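3.2 Task set and recording

The chores in the Skona set were picked by asking people what they did with their hands at home or at work on an ordinary day, then striking out anything that needed water, heat or a blade. What remained was mostly tidying: opening and closing boxes, putting small things in and taking them out, clearing a table, wiping it down, and folding flat items. The shop-floor half of the list came from the packing benches at Flusholm and is much the same work at a faster pace. Putting one small packaged item into one open box is a fair sample of both.

We chose to record people using hand-held grippers over driving an arm by remote control. An operator wearing or holding the tools can feel the table through them and will correct a poor grasp without thinking about it. Remote driving loses most of this, and operators tire sooner. The cost is that a person's wrist can do things our arm cannot, so part of what is recorded has to be thrown away later (see Section 3.4).

Each chore was recorded 60 times, with the starting place of the objects changed between takes. Operators were told the goal and nothing about the order of steps. For lidded boxes this matters a good deal. Some people open the lid with one gripper and steady the body with the other; some push the box against the edge of a heavier object; some hook the lid from the front and let it fall back under its own weight. We kept all of these.
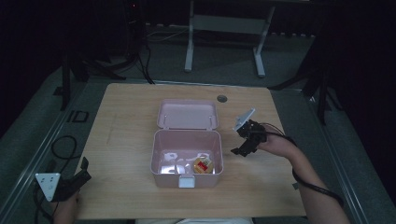
Figure 3. Box chore at the recording table: pink plastic box with the lid open and one round packaged item inside, both grippers in the operator's hands.

The box chore looks easy and was rated easy by every operator. It was also the chore on which our first policy did worst. A rigid box slides when it is pushed, the lid has to be moved along an arc set by its hinges, and a shallow latch gives two flat fingertips very little to hold. Round items bring a further difficulty. A person tips them against a wall of the box and picks them up by the edge, and the step takes so little time that operators did not mention it when asked afterwards to say what they had done. Written instructions for the chore left it out as well.

We also recorded the moves between chores, in which the fingers are open and the hand is travelling or waiting. Earlier work by the McGrath group trimmed these stretches to save storage. We kept them in, on the grounds that a machine doing housework will spend much of its time with nothing in its fingers and has to behave sensibly while it does. A policy trained without them tended to close on bare table.

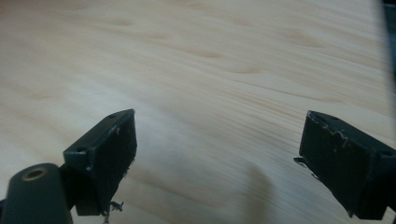
3.3 Wear and upkeep

Fingertips were treated as parts to be used up. Padding on a gripper that is pressed on tables, lids and box rims all day will scuff and fray, and the change is large enough to alter the grip on a smooth wall. In the first weeks we replaced pads as soon as an operator complained. From November we stopped doing so and let them wear for longer, with the state of the pads noted at the start of every session. The reason was practical. A machine kept in a kitchen or beside a packing bench will not have fresh pads each morning, and a policy that has only met fresh ones is of little use there.

Worn pads had less effect than we had feared on lifting light items and more than we had expected on lids. When a tip has lost some of its edge it tends to ride over a thin rim. People noticed this within a take or two and moved the contact point nearer the corner. The policy did not, and kept trying at the same spot until the time limit. 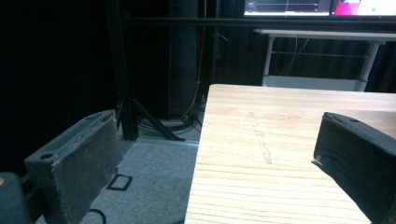
The same holds for changes in the table itself. Light, height and grain were left as they were through the main recording, and a second table at Skellema was used only for testing. Moving to it cost the policy more than any change of object did. Much of the loss came in the approach, where the fingers stopped too high above the surface or touched it too soon. Once they were in contact with the object the rest of the chore usually went as it had on the first table. A short set of extra takes at Skellema brought back most of what was lost, but a household cannot be asked to supply these for every surface it owns.

3.4 Filtering

A take was dropped if the chore was not finished, if an object left the table, or if the path of either tool asked for a wrist turn outside the range of our arm. The last rule removed more than the other two together. It fell hardest on folding, and for that reason we make no claim about folding in this paper.

Takes with mistakes in them were kept so long as the operator recovered. A dropped item picked up again is useful, and we would have liked more of them. Skilled operators rarely drop things, which leaves the policy with few examples of what to do when something goes wrong. We tried asking for mistakes on purpose. The results looked staged — operators let go in the same place each time — and we left them out.

3.5 What counts as doing the chore

We counted a chore as done when the objects ended where they were meant to be, undamaged, inside the time limit. The limit was 2 minutes for all chores. This is generous by the standard of any packing bench and slow even for a kitchen.

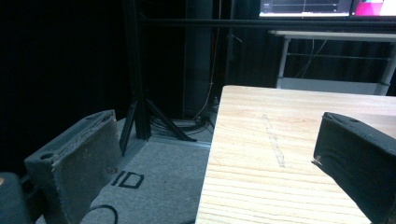

Kirsty Tawhiri, commenting on a draft of this section, objected that a time limit hides the thing a household would care about most, namely how often somebody has to get up and help. A machine that takes ten minutes over a box and never needs rescuing would be welcome in many homes, she wrote, and one that is quick but must be watched has saved no labour at all. She asked that the number of times a person stepped in be reported for every chore next to the success rate.

We have followed this in Section 4. Stepping in is counted from the moment a person touches an object, the table or the arm, and the run is then allowed to go on. On this measure the order of the chores changes: wiping, which often ran past the limit, needed the least help, and the lidded box needed the most. For shop-floor use we still give the timed figures first, as a slow machine holds up the people on either side of it.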